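Small Kitchens board > Cooking in tight spaces > Single burner induction, can I really give up the range?

olbyattic
Original poster
Hi all, long time reader, first real thread. We're moving into the upstairs unit of an old house in Misport in October and the kitchen is a closet with a sink. No gas line, and the landlord (Mr. Rutkowska, first name Szymon, very nice, very slow to answer email) says the old electric range is going and he isn't replacing it. So I've got one outlet that I trust, 427 bucks set aside for the whole kitchen, and a husband who thinks we can live on sandwiches.

My plan is a single portable induction burner on a little round table, plus the toaster oven we already have. I cook most nights. Beans, rice, soups, eggs, a big pot of something that lasts until we're sick of it. Has anybody here done this full time, and did you regret it? I don't bake much so I'm not crying over the oven.

Also the table. I love round tables but my sister says they waste space in a corner. She's probably right and I'm probably going to ignore her.

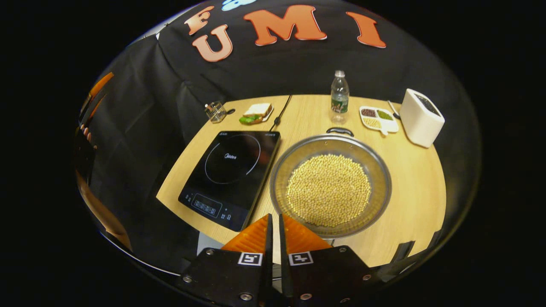 2 min read

olbyattic
That's a Midea cooktop sitting on a round light wood table. Set at an angle like that it leaves you some table to work on, and I think I could chop next to it if I keep the board small. I haven't picked a brand yet so please tell me what you've got and whether the fan noise makes you crazy.

panhandle_pete
Three years on one burner here. You'll be fine. The thing you have to get over is wanting everything hot at the same time. I make rice first, wrap the pot in a towel, then do whatever goes on top of it. Rice stays hot for ages in a towel. My grandmother did it and she had a full size stove!

Check your pans before you buy anything. If a fridge magnet won't stick to the bottom, the burner won't heat it. I lost two good aluminum pans that way (well, I gave them to my brother, who has gas and is very smug about it).

masri_lentils
I'm going to disagree with Pete a little. I did one burner for a winter and I hated it. Weeknights were okay but the minute we had people over I was in there for hours, reheating one thing while the next one went cold. If the wiring can take it, get two singles over one double. You can put the second one away in a cupboard when you don't need it, and if one dies you still get dinner.

olbyattic
Masri, I'd love two, but it's the one outlet I worry about. There's another one by the door that makes a buzzing sound when you plug in a lamp.

masri_lentils
Oh no. Don't use that one for ANYTHING, and tell your landlord in writing.

Zdzisław Żak
I did electrical work for a living before my knees quit. Please do not run two of these off one outlet, and do not use a power strip or a thin extension cord with even one. Read the label on the bottom, most of them pull a lot on the high setting. And find out what else is on that circuit. In old houses it can be the fridge, the bathroom light and half the bedroom. If the toaster oven is on the same circuit you will be walking to the breaker box every evening.

A buzzing outlet is not a quirk of an old house. It needs to be opened up and fixed before you move in.

olbyattic
Thank you, that's exactly the kind of thing I wouldn't have thought of. I'll ask him which breaker is which. I have a feeling the answer will be "good question."

panhandle_pete
Fair point on the toaster oven. I can't run mine with the burner either. I just got used to it - roast first, then soup.

vorkenfan818
Nobody has brought up the Vorken hot plate yet so I will. Plain coil, no induction, takes any pan you own. I paid less than 100 for mine and it's ugly and it works. Everyone on this board is so in love with induction and half of you are boiling noodles.

masri_lentils
I had a coil hot plate in college and it took so long to boil water that I'd forget what I was making. And it stays hot forever after you turn it off. With a small kitchen and a cat who goes wherever he wants, no thanks.

vorkenfan818
Sure, but your cat would be on the counter either way. And olbyattic has 427 dollars and hasn't said a word about what pans she owns. If she has to replace them all, that's her budget gone.

olbyattic
Went and did the magnet thing! Big soup pot sticks, cast iron sticks, the nonstick egg pan doesn't. So I'd need one new pan. That's better than I was afraid of, and I'm leaning induction. Sorry vorkenfan, though I do get your point about the noodles.

About the table, I've been thinking it over.

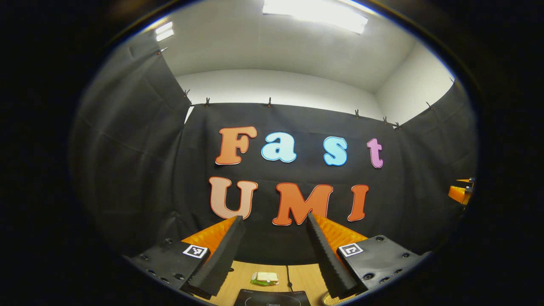

A square one fits the corner better, I admit it, but then I can't get past it to the sink without turning sideways. The round one lets me slide by with a full pot in my hands. So my sister is right about the space and I still win. How heavy does it need to be, do you think? I keep picturing the whole thing tipping with soup on it.

Zdzisław Żak
Heavy enough that it does not move when you lean on it. Center leg tables are the worst for this, get four legs set wide. Keep the burner back from the edge and leave air around the vents.

panhandle_pete
Seconding four legs. And put it against the wall on one side even if it's round, mine used to wander when I stirred anything thick.

masri_lentils
Fine, one burner, but promise me you'll get a pressure cooker too if you eat that many beans.

olbyattic
Already on the list. Mr. Rutkowska just wrote back about the outlet, he's sending someone to look at it next week. I'll post when I know what's on that breaker.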